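Two hands, one head camera – how do you compare them fairly?

Posted by Syafiqah Simanjuntak
Monday, September 29, 2025

Hello all. I've got until November to pick a hand for our humanoid and I'm going round in circles a bit. The choice is between the Drurkel, which has proper fingers that curl round things, and the Dellach, a plain two-jaw gripper that opens wider and weighs a lot less. The Drurkel costs 965 a hand and the Dellach 671, so the money isn't silly either way, but we'd be buying for both arms and I'd like to get it right first time!

My test is fruit into a basket. Same desk, same wire shelf behind, and the controller is the Ovano one in both cases.
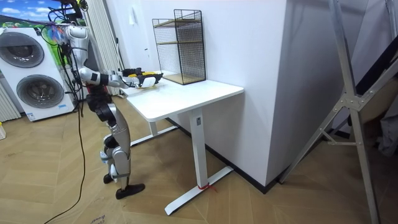
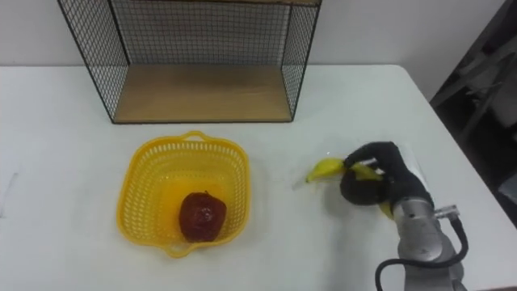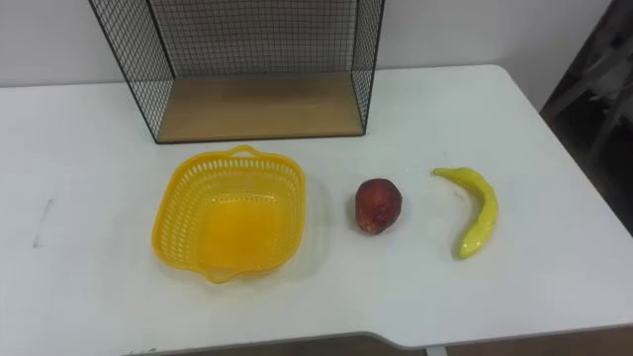 What I can't work out is how to score it. If I only count fruit in the basket, both hands do well and I learn nothing. The banana is where they differ, I think, and even there it depends how it's lying. With the fingered hand I like to see it held round the middle and fairly level, the way it is in the one with the apple already in the basket, but the two-jaw tends to pinch nearer one end and then the whole thing tips. Does that count as a fail if it still goes in? Also, I've been putting the fruit down by eye each time, to the right of the basket with a gap between, and I'm starting to wonder if I'm being kinder to one hand than the other. Any advice very welcome, including "you're overthinking it".

Nevzat Akyol

You're not overthinking it. Placing by eye is your biggest problem, so sort that first. Make yourself a list of start positions before you run anything, shuffle it, and use the same list for both hands. I mark mine with a pencil dot small enough that the head camera doesn't pick it up. Turn the banana too, don't just slide it about. A curved thing lying stem towards the basket is a different job from the same thing lying stem away.

For scoring I'd give each go up to 3 points: one for getting a grip, one for holding it level on the way over, one for letting go inside the basket without knocking the rim. That way your tipping banana gets two and you don't have to argue with yourself about it. Write down the time as well, but keep it in a separate column – I once mixed the two and ended up preferring the hand that dropped things quickly.

One more thing, check the wrist offset in the controller whenever you swap hands. The fingered ones are usually longer from the flange and if you leave the old number in, the second hand you test will look terrible for no fault of its own. Ask me how I know.

aydogan_bench

just get the two jaw. fingers are lovely until a tendon goes. we had a set from Aydoğan (not the same make as yours I know) and it was off for repair more than it was on the robot. fewer parts, less bother

Tallow22

Bit of both from me. I'd agree the simpler one is easier to live with, but what are you going to pick up after the fruit? If it's all boxes then fine, two jaws. If it's odd shapes, run the longer test. We did 3,000 picks on ours over the summer and the grip faults only started showing well after we'd have normally stopped and declared a winner. Do swap in a real banana now and again if you usually use a plastic one, the skin slides differently and it bruises, so you can see afterwards where the jaws have been squeezing.

Syafiqah Simanjuntak

Thank you, all of you! Shuffled list is written and I've pinched the three-point idea. Nevzat, I went and looked at the wrist offset and I'd rather not say what it was set to. Starting again tomorrow with the Dellach.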